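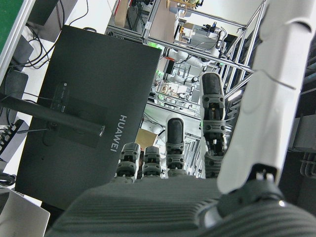
Behind the monitor, November meeting.

Minutes of the Verkance Allotment and Garden Society, taken by me, Ilgın Kozan, as Dilek has lost her voice (get well soon!)

Present: Selim Baysal (chair), Defne Çınar, Dilek Erdem, Valdir Nogueira, me. We started late, as the kettle took ages.

Last minutes
Agreed, except that Valdir says he never offered to repaint the gate, he only said it needed doing. I've changed it. The gate still needs doing.

Water
We had a long chat about this one. The tank by the Osau Lane plots has been leaking again and Defne got a price of 280 pounds from Rekine to mend it, parts included. Selim thought that was steep, I thought it was fair, and Dilek wrote "JUST DO IT" on the back of an envelope, so we voted and it went through. Defne to ring them.

Waiting list
We have 26 names on it now, which I find rather lovely, even if it means some cross emails! Two plots come free after Christmas. Selim wants to split the bigger one in half. Valdir is against (he had half a plot for three years and still talks about it). Left until next time.

Seed swap
Sunday, from 2 in the afternoon, in the Işık Rooms. Please label your envelopes, and put the year on them too. I came home last time with something marked "beans, maybe" and it was sweet peas. Valdir is bringing soup and Defne will do the tables.

Any other business
Bonfires: not before dusk, please, the neighbours have washing out. Somebody has left a green wheelbarrow by plot 3 and we'd like it moved.

Next meeting same time, same place. Selim to bring milk.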